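Buscamos personas para doblar y ordenar ropa en casas particulares (Gritevley y alrededores)

Publicado el 18 Jul 2018 por Glória Baptista

El servicio doméstico Abreu busca 5 personas para incorporarse al equipo de ropa y dormitorios. Es un trabajo a tiempo parcial, en las casas de nuestros clientes, y se hace siempre en pareja. No pedimos diplomas. Pedimos manos tranquilas y buena memoria para el lugar de cada cosa.

El trabajo en la casa

La ropa llega ya lavada y seca. La pareja la lleva al dormitorio, la separa por personas, la extiende sobre la cama y la dobla según la hoja de la familia. Después se guarda en el armario o en los cajones. Las mantas y las fundas se doblan al final, cuando la cama queda libre. No se plancha, salvo en dos casas de Tirncombe que lo tienen contratado aparte.

Cada casa tiene sus costumbres y nosotros las respetamos. Hay familias que quieren las camisetas en tres partes y otras que las quieren enrolladas. Si la hoja no dice nada, se usa nuestro método, que se aprende en los días de formación con Albertina Sequeira.

Lo que pedimos

Ser mayor de edad y poder trabajar por las mañanas, tres días por semana.
Hablar español o portugués suficiente para entenderse con la familia.
Poder estar de pie durante un turno de cuatro horas.
Discreción. En los dormitorios se ven cosas privadas y de ellas no se habla fuera.
No hace falta coche, pero para las casas de Flandesholm es una ayuda grande.

Lo que ofrecemos

800 euros al mes, con contrato desde el primer día. El transporte entre dos casas del mismo turno lo pagamos nosotros. La formación también se paga. En este momento atendemos 57 casas y en octubre empezamos con otras nuevas, por eso quien quiera más horas podrá pedirlas a Arnaldo Fonseca, que prepara los turnos.

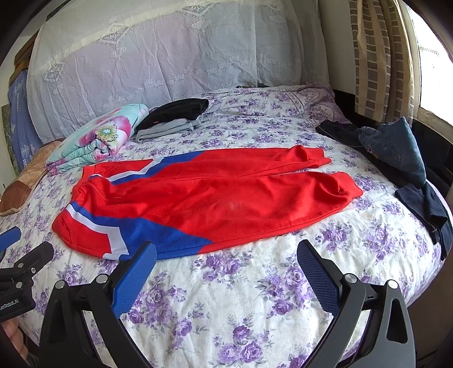

Prendas deportivas y chaquetas

Una prenda como la roja de franjas azules y blancas se pone plana sobre la colcha, con las mangas estiradas, antes de empezar a doblar. Se mira si tiene pelusa y se quita con la mano o con el rodillo. Luego las mangas van hacia dentro y los puños no deben quedar fuera. Esta es la prueba que hacemos en la entrevista, con una prenda nuestra. No se mide el tiempo.

Cómo presentarse

Escriba a la oficina de Gritevley, a la atención de Tomás Bastos, con su nombre, su teléfono y las mañanas que tiene libres. Una carta corta es suficiente. Contestamos a todas las personas, también cuando la respuesta es negativa.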